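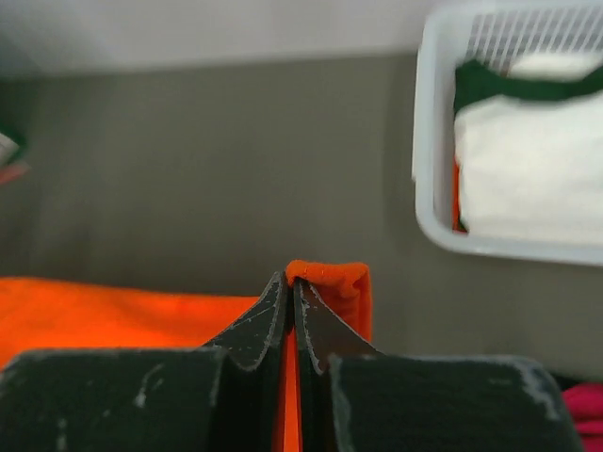 4. Ajuste de la pinza para telas

Esta sección es para quien ya montó el brazo Tinier sobre la mesa y terminó la sección 3 (cableado y primer encendido). Si el brazo todavía no se mueve desde el mando, vuelva primero a esa sección. Nosotros lo construimos en el taller compartido Huerta y las medidas que doy son las de nuestro brazo. El suyo puede tener otras.

4.1 Qué necesita

Una llave Allen de 2 mm
Un paño húmedo y otro seco
Una prenda o toalla de color fuerte, que se distinga bien de la mesa y de los dedos
Una cesta de plástico para dejar la ropa
El programa Vilovley instalado en el ordenador

4.2 Revisar los dedos

1. Apague el motor de la pinza. Es suficiente con el interruptor pequeño, no hace falta desconectar todo el brazo.

2. Limpie los dedos con el paño húmedo y luego con el seco. Mire sobre todo las puntas inclinadas, que son la parte que aprieta la tela.

3. Pase la yema del dedo por los bordes. Las rozaduras claras en el negro son normales después de un tiempo de uso, y los nuestros ya las tienen en los bloques de la base y también en las puntas. Si nota un filo que engancha el hilo, líjelo muy suave.

4. Afloje los tornillos de la base, junte las dos puntas con la mano hasta que queden a la misma altura y apriete otra vez.

PRECAUCIÓN: no ponga la mano entre los dedos con el motor encendido. La pinza no tiene sensor de fuerza y no sabe que usted está allí.

4.3 Poner la fuerza de cierre

5. Encienda el motor y abra en Vilovley la pestaña "Pinza".

6. Escriba 214 en el campo "Cierre". Es el valor con que empezamos nosotros para algodón y toalla fina.

7. Escriba 842 en el campo "Apertura". Con un valor más grande, en nuestro montaje los dedos chocan con el soporte de la cámara.

8. Guarde con el botón "Aplicar". Si cierra la ventana sin guardar, los números se pierden y el programa no avisa.

Nota: Kimie Koyama usa una fuerza menor para camisetas muy delgadas. Baje el valor poco a poco y pruebe cada vez con la misma prenda, para poder comparar.

4.4 Prueba del pliegue

9. Extienda la tela naranja (o la que usted tenga) sobre la superficie gris. No es necesario que quede sin arrugas.

10. Deje la cesta blanca detrás, a la derecha, fuera del camino del brazo. Puede tener ropa dentro.

11. Baje la pinza abierta sobre la tela y cierre despacio. Entre las puntas debe quedar agarrado un borde doblado, como un labio redondo que sobresale por arriba.

12. Suba el brazo un poco y espere. Después súbalo más.

13. Si el pliegue se escapa, repita el paso 4 antes de cambiar la fuerza. En nuestro taller la causa fue casi siempre una punta más alta que la otra.

PRECAUCIÓN: no haga esta prueba con prendas que tengan cremallera o botones de metal. A Macario Tapia se le rompió una punta de esta manera en abril, y el repuesto de Plorkirier tardó bastante en llegar.

Cuando la prueba salga bien dos veces seguidas, anote los valores en la hoja del taller y continúe con la sección 5, Soltar la prenda en la cesta.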